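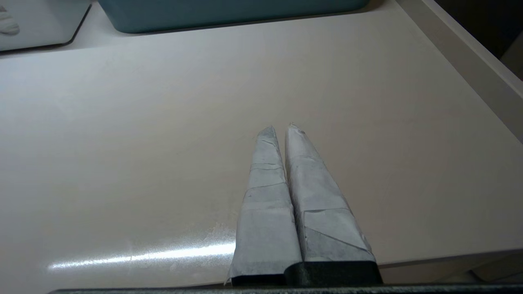

Oksana Tkachuk says I went way too early last night and she'd say it to my face if I ever picked up the phone. Fine, she's right. I went with four laps left in a 50 lap race, on a windy night, with Davoud sitting on my wheel like he was waiting for a bus. What did I think was going to happen?

3 min read

So, the points race at Plomano. I felt great through the first half! I took second in one sprint and even won one, which I have never done before, and I could hear Miroslava yelling from the fence every time we came around. Then the wind picked up on the back straight and everybody bunched up and got a little twitchy. Somebody bumped my elbow (Radu, I'm pretty sure, he does that) and I got annoyed, and when I'm annoyed I attack. I got a gap, a real one, maybe half a straight, and for two laps I was already planning what to say when they handed me the flowers. There are no flowers at Plomano. It's a coupon for the Flodberg bike shop.

Davoud came by me with a lap and a half to go and didn't even look over. Then Radu. Then a kid from Lytvynenko whose name I never got. I rolled in seventh, and my legs felt like wet sand.
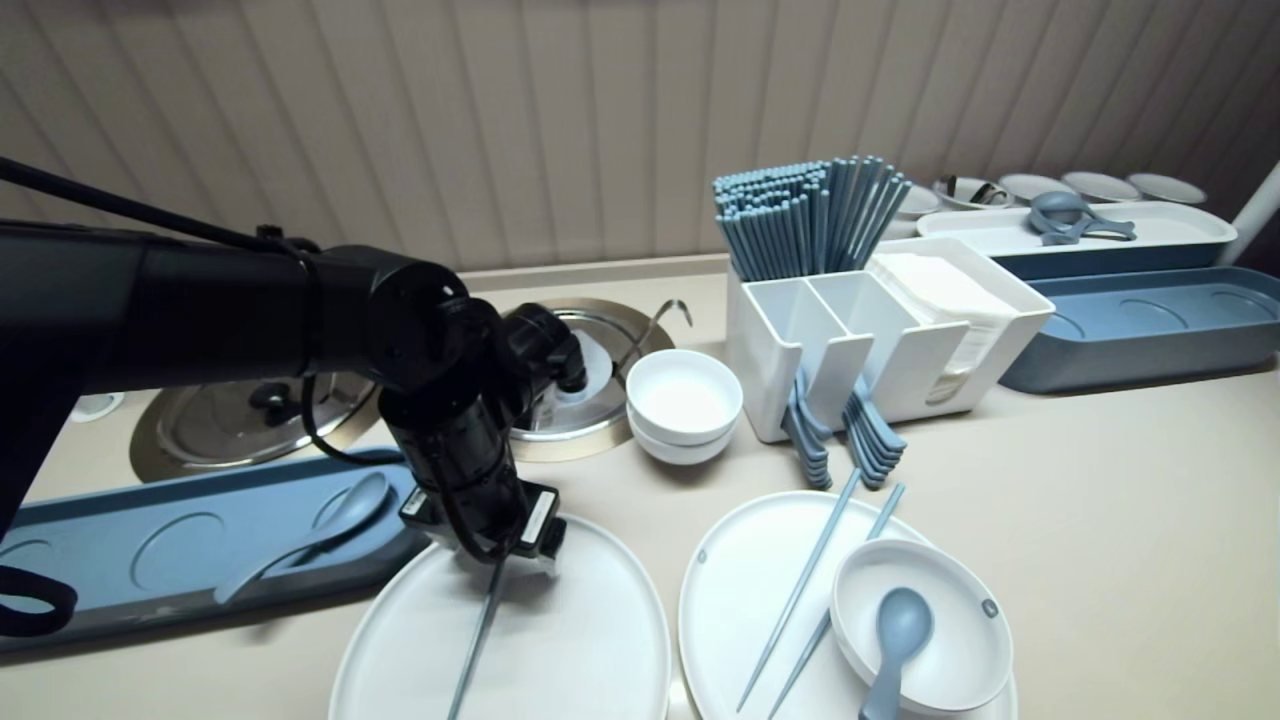
The track is where I lost it, really, or how I rode it. I keep taking the turns too high, and Vsevolod has been on me about it since October. He drew it for me again after the race, on the back of the start list. Think of a big oval as the track: I'm swinging out near the rim in both turns while Davoud sits way down low and goes a shorter distance every single lap. Do that for 50 laps and you've ridden some extra ones for free. I knew this. I've told other people this!

Anyway, home by eleven, two bowls of cereal, couldn't sleep. Kept replaying the elbow thing. I'm going to skip the sprint session and do turns only, low ones, until I'm sick of it. Also need a new rear tire before the Vukano meet — the old one has a cut I've been pretending not to see.

Oh, and I still have number 502 pinned to my jersey. They want those back.

Comments

Radu Onu
It was NOT my elbow. Ask the Lytvynenko kid.

Miroslava
You won a sprint!!! Why is that only one sentence? I lost my voice for that.

trackrat928
Four to go into a headwind, brave. Are you doing the Vukano points race or just the scratch?

Last updated: June 20, 2006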